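Testé en avril chez Gratside, lors de la journée portes ouvertes : Prukley, simulateur de manipulation pour robots à deux bras, édité par Ouali. Démonstration de 30 minutes, poste libre ensuite.

## Vue du poignet

L'affichage par défaut est celui du poignet. Les doigts plats de la pince encadrent un montant cylindrique brun et la profondeur reste difficile à estimer. Les ombres portées sont presque inexistantes, l'éclairage est uniforme. Pour régler une approche, il faut ouvrir le panneau des distances — deux clics de trop.
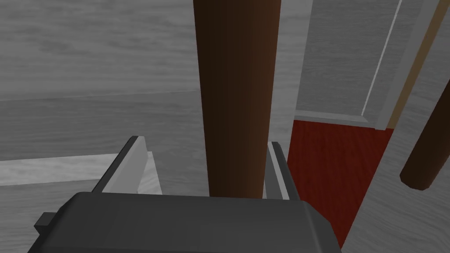 ## Vue de la tête

L'inclinaison est forte et demande un temps d'adaptation. Elle montre en revanche les deux bras ensemble : à gauche une pince près d'un objet brun en forme de manche, à droite une pince dressée, doigts ouverts. Les textures de bois gris se répètent d'un meuble à l'autre, les sols sont en aplats rouge et turquoise. C'est sommaire, mais lisible. 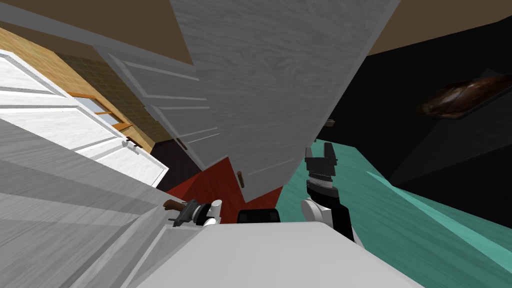
Peut-on importer ses propres meubles ?

Par le module Brilenlow, vendu à part, avec une limite de 600 objets par projet.

Le changement de vue se fait au clavier. Retour au poignet : un poteau brun entre les doigts écartés, une porte ouverte et un mur carrelé derrière. Le carrelage est la texture la plus soignée du lot.

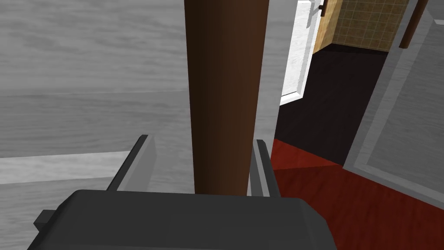

**Catégorie : logiciels de simulation**

Version essayée : 2. Licence d'évaluation de 29 jours, sans export des trajectoires. La documentation décrit bien les repères et très mal les unités de force. Achat défendable pour un laboratoire qui travaille déjà en cuisine simulée ; pour l'assemblage fin, attendre de meilleures ombres.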